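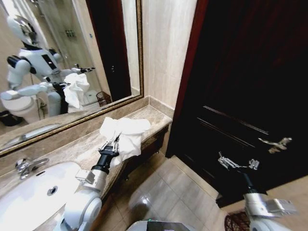
Guest towels, guest soap and other things I got wrong

Hello again from Pillthorpe! Thank you for all the notes about the rhubarb thing, I've read every one and I will answer them, slowly, in the order they came. Today I want to talk about having people to stay, which I know is a funny subject for 31 May 2020, when none of us is having anybody to stay. But that's exactly why it's on my mind. I miss it. I even miss stripping the beds.

I grew up in a house where guests just sort of happened. My mother would hear a car and put more rice on. When I got my own place I decided I'd be much grander about it, and for my first proper weekend guests I bought new towels, white ones, very thick, and hung them up straight from the bag with the tags snipped off. If you've ever tried to dry yourself on a towel that has never been washed you'll know what came next. My friend Chiamaka Obi came down to breakfast with fluff in her eyebrows and said it was like being patted with a raincoat. So: wash new towels twice before anyone uses them, skip the fabric softener, and give them a good shake before they go on the line. Mine finally got nice after 5 washes, by which time one of them had gone faintly pink anyway.

Then there's soap. I used to put out those tiny shell-shaped ones and everybody was too polite to touch them, so they sat in the dish getting dusty for years and people used my shampoo on their hands. Now I put out a plain bar that's already been used once (by me, just to get the sharp edges off) and it disappears at a perfectly normal rate.

The bedroom matters less than we think, I'm convinced of it. When Janaína Arruda had me to stay in Bekholm, I slept on a fold-out in what was basically a cupboard with a window, and it's the best I've ever been looked after. There was a lamp I could reach lying down. There was a glass of water with a saucer on top. She'd written the wifi password on the back of a seed packet, and she told me straight out what time she got up and that I didn't have to. 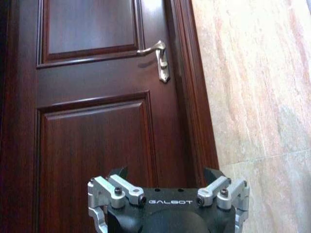
That last bit is the one I've stolen. I can't tell you how many mornings I've lain awake in somebody else's house listening for footsteps, dying for coffee, wondering if it would be rude to go down. Now I say it the first night, out loud: I'm up at seven, the coffee's in the blue tin, help yourself or sleep till noon. You can see people's shoulders drop!

A few of you asked last time what I cook when there's a houseful. Soup, nearly always, and the big tray of baked beans and sausage that my aunt used to make for 9 of us at Gununell every summer. It waits for late trains and it doesn't mind being reheated. I'll type up the recipe for next time if I can work out what she meant by "a cup," as I have her actual cup and it's enormous.

I'm hoping for visitors by October. Until then I'm airing the spare quilt and being a bit sentimental about it. Write and tell me the nicest thing anyone ever did for you as a guest, the smaller the better, and I'll put some of them in the next letter.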